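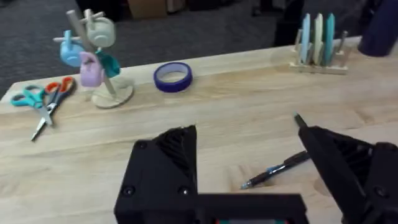 Flodberg, January

Ok, update for everyone who keeps messaging. Doing it as a thread because I can't type the same thing to each of you, sorry. On my phone, in a hospital chair, expect typos.

Mum's surgery went ahead. Hip. She's out, she's awake, she's asked for tea and been told no twice.

They were meant to take her at 7. Then 9. Then someone said after lunch. She'd been fasting since the night before and was getting very polite, and if you know my mum you know what that means.

Went in just before two in the end. I sat in the Sestar wing waiting room and read the same page of a magazine about caravans. Could not tell you one thing about caravans.

Surgeon came out still in her cap. Said the break was messier than the x-ray showed, so it took longer, but the repair is solid and she's happy with it. I nodded a lot. Wrote none of it down. Lesson learned, bring a pen.

For those who missed the first bit. She fell Monday, back step, taking the compost out. Lay there a while before the neighbour heard her. I'm not ready to talk about the "a while" part.

Recovery was the hard bit. She didn't know where she was. Kept telling me to get the washing in. I said I had. She said no you haven't, I can see it from here.

Nurse says it's really common at her age after an anaesthetic, plus the pain meds, plus no sleep. Delirium, they call it. Usually settles. I'm hanging on to usually.

Blood pressure dropped around tea time and suddenly there were a lot of people in the room. Fluids, more fluids, legs up. I stood against the wall trying to take up less space. Came back up on its own schedule, like her.

Haemoglobin's low too so they're talking about a transfusion. Will know after the next bloods.

11pm now. I'm allowed to stay as she's calmer with someone here. The chair reclines if you kick it. Got a blanket from the warmer, best thing that's happened all day.

She's in a four bed bay. Lady across from her sings in her sleep. Not badly.

3.40am. Mum pulled her cannula out. Blood on the sheet, blood on me, looked much worse than it was. New one's in the other arm with about a kilometre of bandage over it. She told the nurse he had lovely hands. He did to be fair

She slept after that. I didnt. Watched the numbers on the monitor until they stopped meaning anything.

Morning. She knew me straight away. Said "you look terrible." I cried in the visitor toilet for a bit and then got a coffee.

Doctors came round at what felt like dawn. They're going ahead with the blood, 2 bags, one this morning and one this arvo. Kidneys fine. Chest clear. They want her sitting up and breathing deep so she doesn't get pneumonia. She thinks the breathing exercises are silly. Did them anyway, with a face on.

First bag's running. Colour in her cheeks already, or I'm imagining it. Her hands are definately warmer.

Physio's been. Two of them, one each side, and a frame. She stood. STOOD. Day one. Swore like I have never heard her swear, then apologised to the whole bay.

Managed 12 seconds the first go. Then 25. The physio was timing it on her watch and mum wanted to know what the record was.

Lunch was soup and a bread roll. She ate the roll. I ate the soup. Don't tell the dietitian, she's got a chart.

Questions I keep getting:

How long is she in. Don't know. Up to a week on this ward if nothing goes sideways, then rehab.

Which rehab. We've asked for Benedetti because it's close and they've got the garden. Depends on a bed. Other option's Wurel, which is fine, everyone says it's fine, but it's an hour and a half each way and I don't know how I'd do that with work.

Can you visit. Not yet please. She'll want her hair done first and she gets muddled when there's too many people. Weekend maybe. Will post.

Flowers. Ward doesn't take them. She'd love a card. Big writing, her glasses got broken in the fall and the new ones aren't ready.

Who's got the dog. Next door has the dog. Dog is having a wonderful time and has put on weight.

Second bag's up. She's dozing. Bit of a temp, 37.9, so they slowed it down and are checking her every 15 mins. Trying not to be weird about it. Being weird about it.

Temp's down. Ok. Breathing again.

She was muddled again once the sun went down, but less. Asked where Dad was. I said he's not here right now. She looked at me for ages and then said "no, I know love." That one got me in the chest.

Nurse tonight is the same one from last night, with the hands. He's put a sign over the bed with the day and the name of the hospital in big letters. Also a clock. Such a small thing and she keeps looking at it.

I'm going home to sleep in an actual bed. Ward's got my number and they've promised to ring for anything, even just if she's asking. Feel sick about leaving. Going anyway, my sister's orders.

Home. House smells like her soap. Compost bucket was still on the step so I've brought it in.

Rang the ward before bed. Asleep, cannula still in, sats good. They said go to sleep. Phone's going on the pillow, volume all the way up. More tomorow.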